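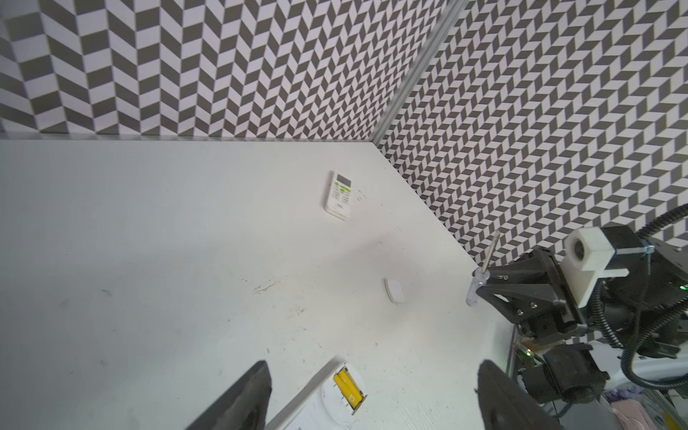

Does a lower adoption fee lead to more cats being returned to the shelter?
In our records it did not. Cats adopted at a reduced fee came back as often as cats adopted at the full fee.

Home Articles Issues Authors Contact

4.2 Returns and fee level

We studied 2311 adoptions from the shelters in Clakthorpe and Flenham. A return was counted when the adopter brought the cat back within 29 days. Cats which were moved between the two shelters before adoption are included under the shelter where the adoption was signed.

The staff expected that the fee would matter most for older cats. For this reason we looked separately at cats of 9 years and more. In this group the reasons for return were mainly an allergy in the family or a conflict with another pet. The price of the adoption was almost never named on the return form.

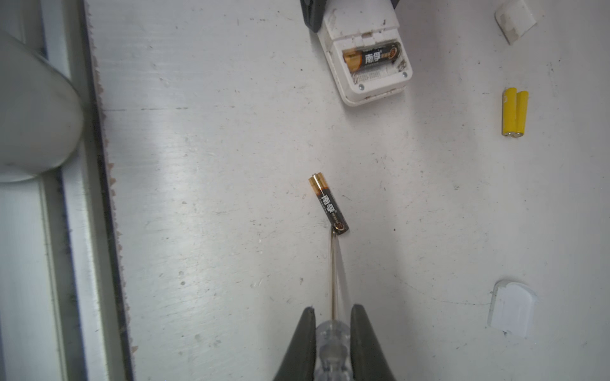
The forms have also their weak side. Until July the Flenham shelter used a form with only one free line for the reason, and many adopters left it blank. Kos and Nikolaidis coded the answers independently and discussed each case where they did not agree. Blank answers were kept as a separate group and were not guessed.

A second question was the length of stay before adoption. Cats that waited longer than 7 weeks were usually offered at a lower fee, so the two effects are difficult to separate. We therefore compare only cats with a similar stay. The difference between fee levels remains small in both shelters, as it was in the earlier Tradthorpe survey by Omerović.

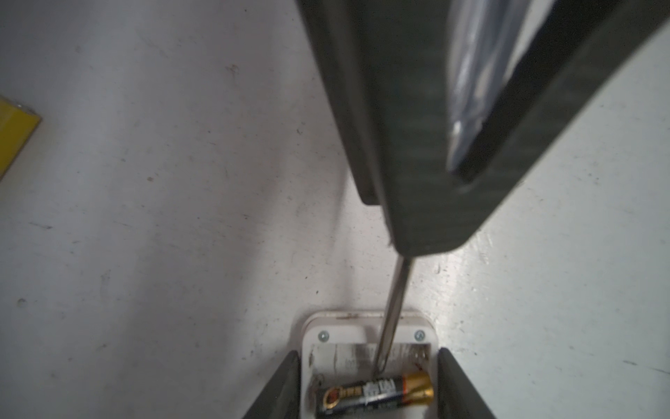 Figure 3. Screwdriver shaft at an AA battery in an open white battery compartment.

It should be noted that we could not follow cats that were given to a new owner privately. Such cases do not appear in the shelter records, and their number is unknown to us.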